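Bench Inspection Checklist: Two-Arm Cell with Handheld Tool and Loose Cable
Falley workshop, cell 2. Rev. of 22 Jul 2024
Inspector: Danica Trnka. Second reader: Feng-yi Lai

Scope. Applies to any job where one arm handles a cable and the other a pointed tool. Replaces the June sheet. Items marked FAIL stop the cell until signed off by both readers.

1. Work surface
1.1 Table clear of fasteners, offcuts and hand tools. PASS
1.2 Surface wiped before shift. PASS
Comment: faint smudges are acceptable. Residue that can be felt with a fingertip is not.

2. Cable
2.1 Work cable separate from arm wiring along its full length. OPEN
Comment: loops under a wrist can be caught on a downward move. Re-lay before each run.
2.2 Plug end visible to the operator at all times. PASS
2.3 No slack behind the bracket plate. OPEN

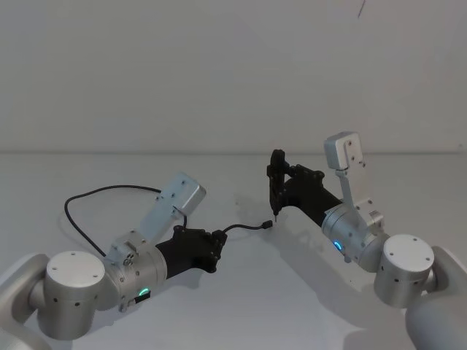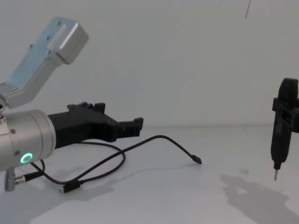

Cable plug and tool tip, cable arm's status light on.
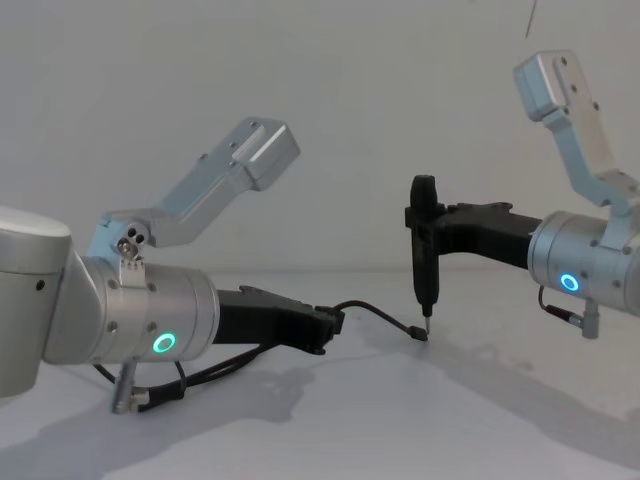
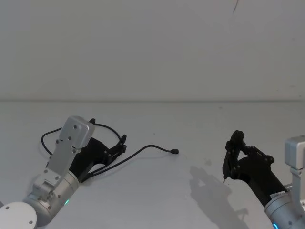
3. Pointed tool
3.1 Bit seated and checked for play by hand, power off. PASS
3.2 Tip clearance set before the cable arm is allowed to move. PASS
Comment: clearance is set at 2 mm in the Skallell program. The old value was carried over from the Samuel fixture and should be deleted from the controller.
3.3 Tool arm holds position during emergency stop. PASS
Comment: tested at 40 percent speed. Repeat at full speed before release.

4. Arms and mounts
4.1 Bracket screws torqued and paint-marked. FAIL
Comment: torque done, marks missing. Work order 1511 raised.
4.2 Printed parts free of cracks at the screw holes. PASS
4.3 Status lights agree with controller state. PASS
Comment: check both arms. Read the color from the controller table — do not go by memory.

5. Records
5.1 Log file 2492 saved with program version. PASS
5.2 Open items copied to the next sheet. PENDING

Comments

Vega Herrero
Does 2.1 cover the short leads at the wrist connectors, or only the work cable? We have been logging them under 4.

Danica Trnka
Work cable only. Leave the wrist leads in section 4.

Morfudd Foulkes
3.3 needs a tolerance. "Holds position" passed on our cell with visible sag.

Related
Emergency Stop Test Sheet, Single Arm
Maltetti Mount: Torque Values
Printed Part Replacement Intervals
Lockout Steps for Shared Benches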